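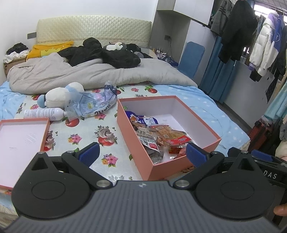

An open snack box on a bed, between the jaws of the hand-held gripper.

Jobs > Part-Time and Temporary > Home Data Collection

Posted Jun 28, 2020 by Zinash Moges

Filed under: Paid Studies, Robotics, Work From Home

Home demonstrators wanted, Pillanport and Nultbridge

Ploltow is hiring 25 people to record everyday household tasks in their own homes using a hand-held gripper. The recordings are used to teach robot arms how to pick up, move and put away ordinary things. You do not need any background in robotics or computers.

The gripper has two jaws with blue rubber tips and a camera that looks out over them. You hold it in one hand and do the task with the jaws instead of your fingers. Most of the tasks on the current list are small ones: putting packaged snacks into a box and taking them out again, closing a lid, moving bottles, sorting clothes into a pile, setting a soft toy on a shelf. Each task is repeated many times with the items in different places.

We want real rooms. Please do not tidy up or buy anything for the recordings. A bed, a desk, a kitchen counter or a patch of floor will all do, as long as there is enough light to see what the jaws are holding.

What the work involves

One training session of 3 hours at our Cheetham office, paid at the normal rate. After that you take the gripper home and record on your own schedule for up to 3 weeks. Sessions are uploaded at the end of each day from a laptop we lend you. Sumeya Sisay checks the uploads and will write to you if a batch needs to be redone. Redone batches are paid if the fault was in the equipment.

You should

- be 18 or older and live in Pillanport or Nultbridge
- be able to hold and squeeze a hand tool for stretches of 20 minutes
- have a home internet connection
- have the agreement of anyone who shares the rooms you plan to record in

Left-handed applicants are welcome. The same gripper works for either hand.

Pay

The full set of recordings pays $882, in two parts: half when the first half of the set is accepted and the rest when the equipment is returned. If you stop early you are paid for what has been accepted up to then.

Privacy

Put away mail, bank papers, family photographs and anything else you would not want recorded. Other people should stay out of view. You can delete any session before you upload it, and you do not have to tell us why.

How to apply

Send a short note to Zinash Moges through the reply form on this listing. Tell us which town you live in, which rooms you could use, and what hours you are usually at home. A resume is not needed. People who applied in January and were placed on the waiting list should apply again, as that list has been closed.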